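Pevari Support Desk
Ticket: Todlow returns line, item handling and staff instructions
Status: Open, waiting on customer
Opened by: Danica Jurić, Graltcombe site
Assigned to: Stavros Krasniqi
Opened: 2025-09-03
Priority: Normal
Component: Simulation, grasp setup, shift screens

Problem as reported

We sort returned household goods at Graltcombe. Since April the Todlow software has been planning the picks for mixed items, and two people per shift who used to stand at the sorting table now check plans in simulation and handle the items the software rejects. The reject pile is too big. Out of the last 500 items, 300 went through without anyone touching them. The rest came back to the bench with the code "NO STABLE GRASP" and no other detail.

The people on the bench can't tell from that code whether they should re-enter the item, turn it over and try again, or sort it by hand. They are doing all three depending on who is on shift. We would like the code fixed or explained, and we would like to know whether the simulation setup is the cause.

Danica

Reply from Stavros Krasniqi

Thanks, Danica. The code covers two separate checks, reach and contact, and they are logged under one name in your version. Please send the simulation views for both grippers you have configured, plus the export from one full shift. Also tell me if anyone changed the table position after the April install.

Reply from Danica Jurić

Export attached. The table was moved once, by Biljana Vukčević, when she set up the second item group. She says she moved it 10 cm toward the arm and saved it as a new layout. The old layout is still in the list under the same name, and I can't tell which one the night shift loads.

First view is the parallel gripper with the arm over the table, bowls and mixed items group.

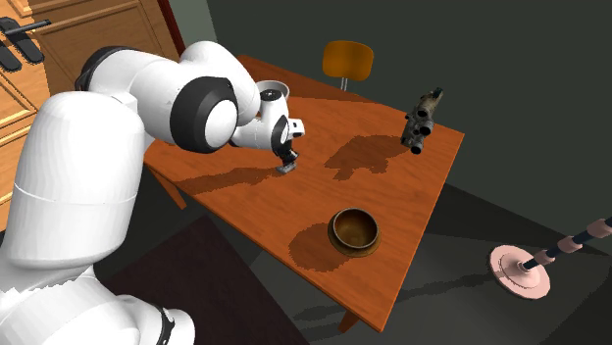
Table layout, parallel gripper empty over the near left part of the table, nothing in the gripper.

The bronze bowl is one of the items that gets rejected. Biljana says people used to lift those by the rim without thinking about it. Now each one takes two minutes at the screen before anyone is allowed to pick it up, because the procedure says the operator has to run the plan again first.

Reply from Stavros Krasniqi

I went through the export. Findings so far:

1. Both layouts are being loaded. The screen shows the name only, so the operator has no way to see the difference. Please rename the older one and set it to inactive. Do not delete it yet, we want it for comparison.

2. On the bowls, the rejection is a contact check. The planner is set to grasp across the widest part of the object. The thick rim should be allowed as a grasp area. Go to Item groups, open the group, and turn on "Edge grasp". It is off by default.

3. The upright grey-olive item on the right side of the table has no item class. It is being rejected on class alone and never reaches the grasp check. Someone at your site needs to pick a class for it. I would not guess from the view.

4. Rerunning the plan by hand does nothing unless the layout or the item group has changed. The result will be the same. The step can come out of your procedure.

On item 4, who owns the procedure at your end?

Reply from Danica Jurić

Panagiotis Tomić owns it. He put the rerun step in because the training from Hodžić said to. I have forwarded your note and he is fine with removing it if you confirm in writing. The bench staff will be glad. They are measured on items per hour and the reruns count against them.

Second gripper below. We use the multi-fingered one for electronics and anything with an odd shape. The controller group was at 19 rejects for the shift.

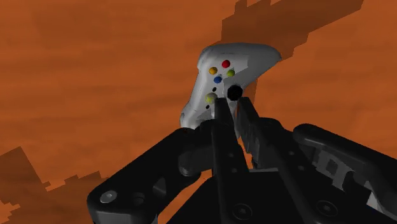 Steps taken

- Confirmed in writing to Panagiotis Tomić that the manual rerun can be dropped when nothing has changed in the layout or group.
- Danica renamed the old layout and set it to inactive.
- Edge grasp turned on for bowls. Biljana reran the group. Bowls now pass the contact check.
- Controller group: the view sent has the white controller up on the two middle fingers, with the right finger assembly lower and farther from it. The planner wants a minimum number of contacts, and the group was using the value from the box group. Sent Danica the setting to change. Result not reported yet.
- Split reject codes are in the next Todlow update. Operators will get "REACH", "CONTACT" or "NO CLASS" in place of the single code.

Comment from Biljana Vukčević

Can the new codes go on the bench screen as well as the supervisor screen? At the moment the bench gets a red bar and we walk over to ask. Before the change we decided these things ourselves at the table, and most of the complaints I hear are about the walking and waiting. The picking itself is fine.

Also please put the layout date next to the layout name. I would have caught the duplicate myself.

Reply from Dagný Sveinbjörnsson, Pevari

Taking the bench screen request. It is a permission setting and you don't need the update for it. Settings, Displays, Bench, then check "Show reject reason". You will get the old code until the update is installed. Layout date is logged as a separate feature request.

One question for Panagiotis. If the bench can see the reason, do you want operators to be able to send an item straight to hand sorting? It is a second checkbox on the same page. Some sites leave it with the supervisor.

Reply from Panagiotis Tomić

Yes for "NO CLASS" and "CONTACT". For "REACH" leave it with the supervisor for now, I want to know if the table has been moved again. I will take reruns and hand sorts out of the hourly count starting with the next rota and tell both shifts.

Still open

- Result of the contact setting on the controller group (Danica)
- Class for the grey-olive item (Biljana)
- Night shift export with only one active layout (Danica)
- Update install slot (Stavros)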